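Une nuit à Handis, entre la voie rapide et les sapins

Handis est un nom que l'on lit sur un panneau, à la sortie de l'autoroute, et que la plupart des conducteurs oublient avant le péage suivant. Je m'y suis arrêtée un soir de janvier parce que la neige tombait fort et que mes yeux étaient fatigués. J'y suis retournée deux fois depuis, sans neige et sans fatigue.

L'hôtel Runorholm se trouve à trois minutes de la bretelle, derrière une station-service et un dépôt de bois. C'est un bâtiment long et bas, peint en gris, avec un parking assez large pour que les camions puissent tourner sans manœuvrer. De l'extérieur, il ne promet pas grand-chose. La réception est ouverte toute la nuit, on y parle trois langues, et l'on reçoit la clé avec une petite carte dessinée à la main où sont marqués le boulanger, la pharmacie et le départ des sentiers.

Les chambres sont réparties en deux ailes. Celle de l'est donne sur la route, et je la conseille seulement aux personnes qui dorment facilement. Celle de l'ouest regarde la forêt, et le matin on y entend surtout les corneilles. Le supplément est modeste. Il faut demander l'aile ouest au moment de la réservation, car les familles la prennent toujours en premier, et pendant les vacances scolaires elle est complète plusieurs semaines à l'avance.

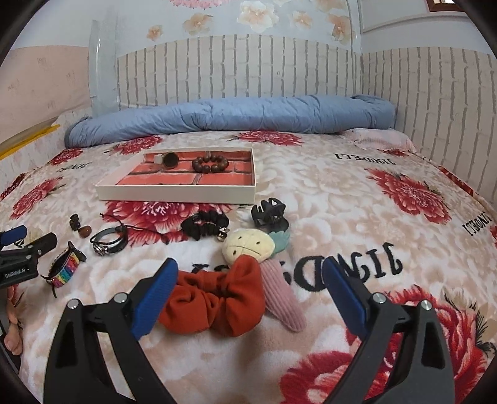

Un chouchou orange brûlé et une peluche, sur une couverture à fleurs rouges.

Les familles, justement, sont la vraie clientèle de la maison. On voit dans les couloirs des bottes de toutes les tailles, des luges appuyées contre les radiateurs, un sac de billes oublié dans l'escalier. Le petit déjeuner commence à six heures et demie pour les chauffeurs et finit à dix heures et demie pour les enfants. Entre les deux, il existe un moment très calme, vers huit heures, que j'ai appris à choisir. Le pain vient du village, la confiture d'airelles aussi. Le café, je dois le dire, est faible, et j'ai pris l'habitude d'en boire deux tasses.

La buanderie est au sous-sol, avec deux machines et un sèche-linge qui fonctionne avec des jetons. Ce détail peut sembler peu romantique dans un magazine de voyage. Pourtant, après une journée de raquettes, c'est là que les clients se rencontrent, assis sur le banc en chaussettes, et qu'ils échangent leurs itinéraires. J'y ai appris l'existence du lac Otano, que mon guide ne mentionnait pas.

On rejoint le lac à pied, par un chemin qui commence derrière le dépôt de bois. La montée est régulière et demande environ 50 minutes en été, bien davantage quand la neige est profonde. Au bord de l'eau se trouvent un ponton, un abri ouvert et un foyer en pierre que chacun peut utiliser à condition d'apporter son bois. En hiver, les habitants percent la glace pour pêcher. En mai, quand j'y suis revenue, la rive était encore boueuse et il fallait de bonnes chaussures, mais la lumière du soir restait longtemps sur l'autre côté de la vallée.

Pour ceux qui préfèrent rouler, la route 167 descend vers Shek, une petite ville de 3 000 habitants avec une place couverte et un marché le samedi. On y mange une soupe de poisson fumé dans une salle qui ressemble à une cantine - les tables sont longues, et l'on s'assoit à côté d'inconnus. Je recommande aussi la piscine municipale, dont le bassin chaud donne sur la rivière. L'entrée est gratuite pour les clients du Runorholm sur présentation de la carte de chambre, ce que l'hôtel n'affiche nulle part.

Les animaux sont acceptés, avec un supplément par séjour et non par nuit. L'insonorisation entre les chambres est moyenne. La connexion internet est bonne dans l'aile est, capricieuse dans l'aile ouest - il faut donc choisir entre les corneilles et le courrier. Le restaurant ferme le dimanche soir, et la station-service vend alors des sandwichs corrects jusqu'à vingt-deux heures.

À mon dernier départ, le réceptionniste de nuit m'a donné une nouvelle carte dessinée. Le sentier du lac y était prolongé au crayon jusqu'à une deuxième cabane, que je n'ai pas encore vue.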